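4. Sorting at a shared surface: the basket task

4.1 Background and purpose

The earlier sections of this paper considered how households store food once it has been brought home, and drew on the diary returns collected in the June round. Those returns gave us 1,207 entries in which a person recorded moving an item from one place to another inside the home. Of these, 863 concerned food, and fruit was the kind of food named most often. Diaries, however, are a poor guide to the small decisions that come between picking a thing up and putting it down. Respondents wrote "put the shopping away" and left the matter there.

The present section turns to a much smaller task, in which loose items are sorted into open baskets on one plain surface. We call it the basket task. It was drawn up by Rosalie Zwahlen and Siu-fong Hsieh as a simplified form of the kitchen exercise used in the Rantala study, and it keeps only three of that exercise's elements: a table, the containers and the things to be put in them. Cupboards, shelves and drawers were left out, as was any item that needed to be opened, folded or poured.

4.2 The table and the baskets

The choice of table matters more than might be expected. In the Rantala kitchens the worktop was patterned and carried a number of fixed objects, and several coders disagreed about whether an item had been set down or merely rested against something. A plain white top removes most of that difficulty. Coloured items stand out clearly on it, and the edge of a basket can be told from the surface beneath. The desk used for the basket task has a shallow curve cut into one long side, which brings the working position a little closer to the middle of the top. 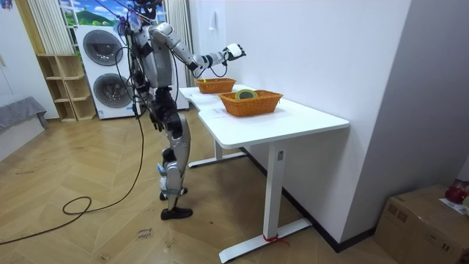 Baskets were preferred to boxes or trays for reasons of use in the home. In the diary returns, fruit was seldom kept in a lidded container; respondents wrote of bowls, baskets and, less often, the bag in which the fruit had been sold. A woven basket with open sides and a rolled rim is a familiar object in this setting. It also has a practical fault that we wished to keep, namely that it is light and will shift if an item is pressed against its side. A sorter who is careless with the rim has to put the basket straight before going on, and such corrections are of interest in their own right.

The position of the baskets was left open in the first draft of the protocol. Verna Wojcik, who reviewed that draft, pointed out that an item lying next to a basket is easily taken to belong to it, whatever a label may say. The revised protocol therefore asks that loose items be laid out on the table itself and that nearness to a basket should carry no meaning for the coder. An item counts as sorted only when it has been released inside the rim.
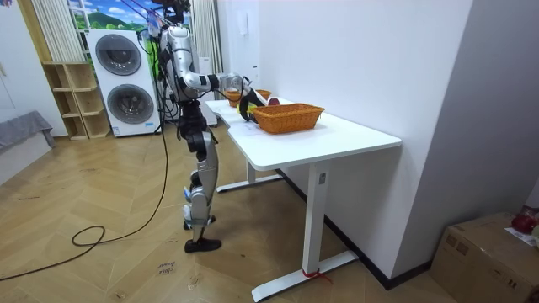
Aníbal Zapata
Protocol lead, Sturkovari Household Studies Group
(Sections 4.3 and 4.4)

4.3 Items and labels

Items were chosen for their difference in shape as much as for their kind. A round fruit may roll when it is touched, and the hold must be taken from above or from both sides at once. A banana lies still but offers no obvious middle, and its curve means that a hold near one end will swing the other. The two together make a fair test of whether a sorter alters the approach to suit the object or repeats the same movement throughout.

Toy fruit is allowed under the protocol. It keeps its shape from one session to the next and does not bruise, and the coding scheme records where an item is placed without regard to its ripeness or weight. We accept that this limits what may be said about handling. A person who picks up a soft plum at home is likely to do so with more care than the task demands, and the findings should be read with that in mind.

Labels are written by hand on white paper and taped flat to the table in front of the basket to which they refer. Printed cards standing upright were tried in the Bomau trials and proved to be in the way, as they were knocked over when an item was lifted across them. A flat label cannot fall. It has the further merit of naming the group in a single everyday word — a point on which Yen-ting Yuen was firm, having found that longer wording led sorters to hesitate over items of which they had until then been sure.

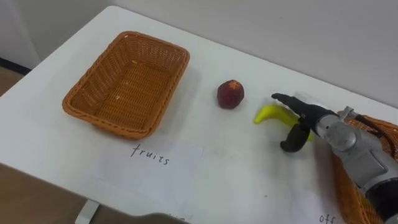
Figure 4. Tabletop during the basket task, with the label "fruits" in front of the left-hand basket and a banana and a small red fruit on the table.

4.4 Coding of placements

Each placement is given one of 4 codes: placed, misplaced, dropped or returned. The last is used where an item is lifted and then set down again on the table without having entered a basket. Returned items were a source of dispute in earlier work, and the rule adopted here is a plain one. If the item leaves the surface, the movement is coded, even where the same item is picked up again at once.

All sessions are coded by 2 readers working apart. Where they differ, the recording is viewed again by both together, and the agreed code is entered with a note of the first readings — these notes are kept with the data and are listed by session in the appendix. Movements of a basket are entered on a separate sheet and are taken up in Section 5.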